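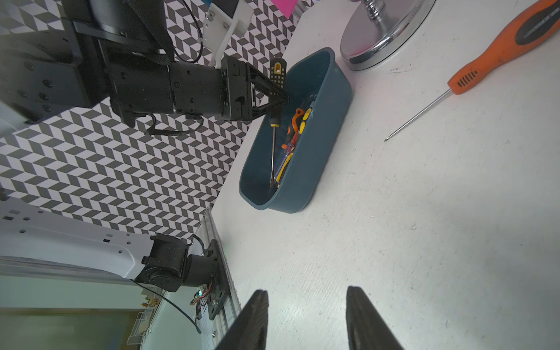 A shared tool bin is a promise that the right screwdriver will be at the bottom of it, one member wrote to the Flolluvitz newsletter in January, and the promise is seldom kept. The letter asked that the bins at the Tlapale workroom be replaced with wall racks, one hook to a tool.

The editors of this newsletter respectfully disagree. The workroom serves 142 members, and most of them come for a single small repair. A rack asks each of them to learn a layout. A bin asks only that the tool be put back, and people who are tired or in a hurry will generally do that much. When the Nallcombe branch installed racks, 13 hooks stood bare within six weeks, and the missing tools were later found in drawers and on window ledges.
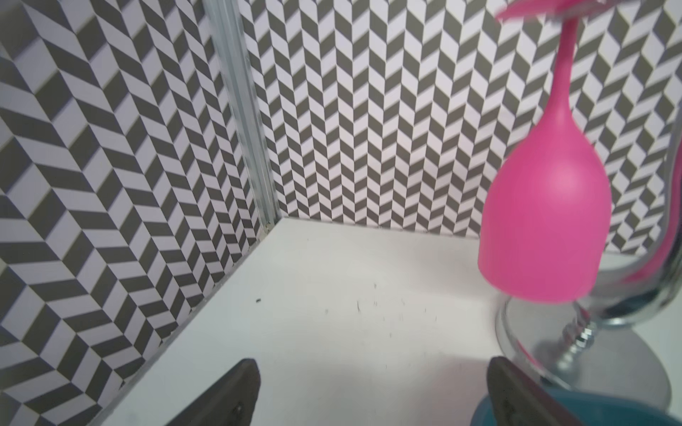
The stronger complaint concerns the condition of the work surfaces, and on this point we have no defense to offer. A white surface is a sensible choice for small repairs, as a dropped screw can be found on it. It also shows every crumb and thread, and it needs to be wiped at the end of each session -- by the person who used it. We propose that the last 20 minutes of the evening be set aside for this purpose, with the tools returned to their bins first.

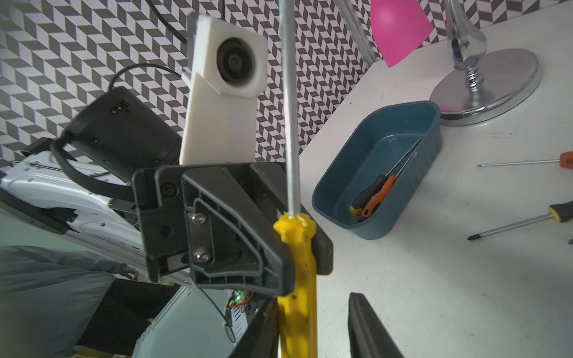 Members have also asked whether worn tools should be retired on a fixed schedule, as the Sirkitero workroom now does. We think not. A yellow handle that is slightly scuffed near the shaft has lost nothing that matters, and its ridges are there for the hand to grip. The tip is the part to inspect. A rounded tip damages screws and should be reported at the desk; a marked handle should be left in service.

The question of racks may be raised again at the spring meeting. Until then the bins will stay, and we ask that they be kept to hand tools only.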